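Dec 4, 2025

Pages nine and ten are inked! I'm writing this with a black thumb and a very stiff neck, and I've promised myself I'll be in bed before midnight, so let's see how that goes.

I should have written last week really, but I was in one of my sulks about the lettering and there's nothing to say in a sulk except the same thing over and over. I'd done the balloons by hand on the first eight pages and then I read them back on the sofa and they were all too small. Not unreadable, just mean-looking, as if everyone in the story was muttering. So I've redone the lot on tracing paper, a size up, and of course now the balloons cover things I was proud of. Storura harbour has lost most of its cranes. Two evenings I spent on those cranes. The balloon on page six sits right on top of the best one, and I've moved it left and right and up and it's no good anywhere else because the reader would hit the answer before the question.

Nicanor Tapia rang at lunch and we talked for ages, mostly about the script. He's a lovely writer and he does not know how big a page is. Page eleven has nine panels and in one of them, one of nine, "the whole council of Storura rises to its feet, and behind them through the windows we see the fleet burning". I said Nico, that panel is going to be the size of a matchbox. He said could it be a big matchbox. We settled in the end on giving the council the bottom half of the page and squashing the argument on the stairs into a strip of four little heads along the top, and I think it'll be better for it. He was a bit quiet when I said the speech would have to lose its middle but he rang back ten minutes later with a cut that was shorter than the one I'd asked for, and funnier too, so I take back some of what I said in August.

I've been rereading Urkon at breakfast. I've got the old collections with the cracked spines, and I keep telling myself it's research (it is a bit). What I'd forgotten is how little gets drawn in it. There's a run in the second book where the two sisters are walking through the salt mine and it's page after page of solid black with a lamp in the corner, and I remembered it as being full of rock and timber and dripping water. None of it is there! I went through with a magnifying glass like an idiot. I'd put the whole mine in myself when I was fifteen. Then I went upstairs and looked at my own page four, where I've drawn every brick in the customs house, and I wanted to lie down.

So tonight on page ten I tried leaving things out. The customs officer is at her desk and I've inked her, the desk edge, the stamp, and then just let the room go. I kept wanting to add a shelf. I had the pencil in my hand for the shelf. I washed up a mug and came back and it looked fine without one, so no shelf.

Post today was the paper samples from Grundeck, finally. Three weeks I've been waiting on those. There's a creamy one that I love and it drinks ink like anything, all my thin lines went furry on it, and there's a brighter, smoother one that makes everything look a bit like a dentist's leaflet but prints beautifully. Nidia Betancur came round after work and I made her close her eyes and feel both. She said the dentist one straight away. She's colouring the cover so she gets a proper say, and she thinks the creamy stock would turn her blues green, and she's probably right, she usually is about colour. I'm sleeping on it. The quote is good for 17 days and I intend to dither for at least half of them.

Nidia's cover roughs are gorgeous, by the way. She's done two. The first is the harbour at night with the customs officer very small on the quay, and the second is just the officer's face, huge, with the fires in her glasses. Nico wants the face. I want the harbour. Nidia wants us both to stop sending her messages in the middle of the night. I can see the face would do better on a shop shelf, you'd spot it from the door, but the harbour is the book, if that makes sense? I might ask at Ní Bhriain when I go in on my way to my sister's. They've said they'll take a small pile on sale or return and put us near the till, and they see what people pick up and put back down again, so they'd know. I'm a bit frightened to ask in case they say the face.

Other things. The nib I dropped is done for, it spits. The lamp has started buzzing again. I ate toast for tea, and then cheese later on, standing up. Also I tried the cat on page seven with a brush, to see if it'd be quicker, and it was quicker and it looked like a slug with ears, so it's back to the pen for the cat. I've got a whole sheet of slug cats now. I may post one to Nico inside his birthday card.

The thing I'm dreading is page twelve, which is the supper. Six people round a table, everyone talking, and the poisoned dish has to be in view the whole time without shouting about itself. I've thumbnailed it so many ways. From the end of the table you lose the people at the back. From the side they're all in a row like a school photo. I had a go from under the table, which was very exciting for me and would be baffling for anybody else.

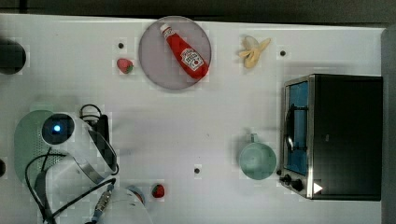 Page twelve might work from straight above, is what I've come round to since supper. No faces at all in the first panel, just the tabletop and what's on it, and let the balloons come in from the sides so you have to work out who's talking. I'm mostly worried it'll go flat, everything sitting there like buttons on a card, so what I need is one strong slant to push the eye across. That red ketchup bottle lying corner to corner over the big grey plate does it perfectly well, with the white cap pointing up and left and the fat end poking out past the rim. There's no ketchup in Storura, obviously, but a wine flask would lie the same way, and if I tip the neck towards the officer's place then the next panel can just be her hand. I've scribbled it on the back of the Grundeck envelope so I don't lose it. The dish could go lower down, off to one side, with hardly any lines on it. Must ask Nico whether anyone needs to be standing up by panel three, and must buy nibs.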